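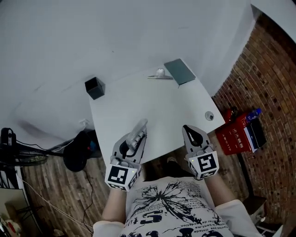

靠墙的白色桌子,桌面右侧有走线孔,远端放着笔筒、长尾夹和一块深灰色的平板或本子封面。

办公区桌面整理:四月以来的做法和这个月的调整

共用办公区的桌面整理从四月开始试行,到2020年10月已经过了半年。上周五行政组把各组交回来的意见汇总了一遍,有几条规定要改,有几条保留。这一期简报把改过的内容写全,以后以这一版为准,四月发的那张表可以撕掉了。

先说桌面上留什么。原来的规定是下班后桌面全部清空,连笔筒也要收进柜子。执行下来,意见最多的就是这一条。早上来了先开柜子拿笔,晚上再放回去,很多人嫌麻烦,后来干脆把笔放在口袋里带回家,公用的笔四月领了300支,到八月柜子里只剩一小把。现在改成每张桌子可以常留一个笔筒,位置固定在靠墙的左边角上。笔筒里只放笔和一把尺子,剪刀和裁纸刀照旧放回工具抽屉。

平板、笔记本这一类东西,白天用完平放在靠墙的右边角,不要竖着靠墙,也不要压在别的纸下面。下班前放进各人的柜子。有人问封面合上以后能不能留在桌上过夜,答复是不能,保洁早上擦桌子时不负责挪动个人物品,桌上有东西的那一块就不擦了。

长尾夹单独说一下。银色的金属夹子目前有大中小三种,都由Madomo供货,散在各张桌子上的很多,真要用的时候柜子里反而找不到。白妸潾(Ah-rin Baek)建议在打印机旁边放一个浅盒,用完的夹子统一放回去,不再分到各桌。盒子已经放好了,三种尺寸混放也可以,每月底有人分拣。正在夹着文件的不用拆,文件归档时再取下来。

再说走线孔。白色长桌的桌面上都有一个圆形走线孔,桌子搬进来的时候就有,但用的人不多,电源线大多直接从桌沿垂下去。桌沿垂线有两个问题,一是椅子往后推的时候容易压到,二是人从旁边走过会带到。请大家把固定使用的线都从走线孔穿下去,到桌下再沿桌腿走。临时充电的线可以搭在桌沿上,用完拔掉卷好。走线孔的盖子不要拿掉,四月到现在已经丢了12个,补的一批是从Hurkia订的,颜色和原来的略有差别,能用。

地面上的线也要管。目前办公区地板上还有不少细线从椅子下面横过去,椅轮来回碾,外皮磨破了就只能换整根。线要绕着走,不要从椅子底下穿过。确实绕不开的位置,到行政组领压线槽,长度可以裁,贴之前把地板擦干净。压线槽这次备了50米,先到先领,不够再补。

落地扇入秋以后用得少了。现在摆在桌边的几台,本月内统一收进储物间。收之前请把网罩上的灰擦掉,电源线绕好用扎带捆上,不要绕在风扇的立柱上,去年这样放了一冬,插头附近的线有两根折了。怕热的同事可以留一台到月底,跟行政组说一声就行,登记的时候写清楚在哪张桌子旁边。

椅子照旧推到桌下。圆靠背的黑色办公椅推不到底,靠背顶到桌沿就可以了,不用硬推,桌沿的封边已经有几处磕掉了一小块。如果椅子的气压杆往下掉,或者轮子里缠了线头转不动,不要自己拆,贴一张纸条写上日期,放到走廊尽头,Lolon的维修师傅每月来一次,一起修。

墙边的架子和杂物角是这次意见里分歧最大的部分。有的组希望保留,说样品和零碎的包装材料总要有个地方放。有的组觉得放着放着就没人认领了。商量以后的办法是保留,但每样东西要有标签,写上组名和放进来的月份。没有标签的,第一次看到时由行政组贴一张黄色提醒,两周后还没有人来写的就移到储物间,再过一个月处理掉。食品不放在这里,开过封的也好,没开封的也好,都放茶水间。

擦桌子的用品换过一次。四月发的那种清洁剂擦白色桌面会留印子,尤其是靠窗的几张,下午看得很清楚。现在用的是Maes的中性清洁剂,喷在抹布上再擦,不要直接往桌面上喷,走线孔旁边的缝里会积水。马克笔的印子用酒精棉片,棉片在打印机下面的第二格抽屉。

检查的方式也有变化。以前每天下班后拍照,各组轮着来,坚持到六月就断了。从这个月起改成每周看一次,由柳今玉(Geum-ok Yoo)负责,时间不固定,看完把需要改的地方写在白板上,只写桌号,不写名字。桌号贴在桌子右侧的桌腿内侧,现在一共13张。有两张的贴纸掉了,这几天会补上。

最后是领用。笔筒、扎带、压线槽和标签都在行政组的灰色柜子里,上午十点到十一点半开柜。领笔筒时请报桌号,一张桌子一个。已经自己带了笔筒的不用换,大小不影响别人放东西就可以。储物间的钥匙还在前台,借出时在本子上签字,当天还。

对以上内容有意见的,写在白板右下角或者直接找柳今玉,下次汇总在下个月底。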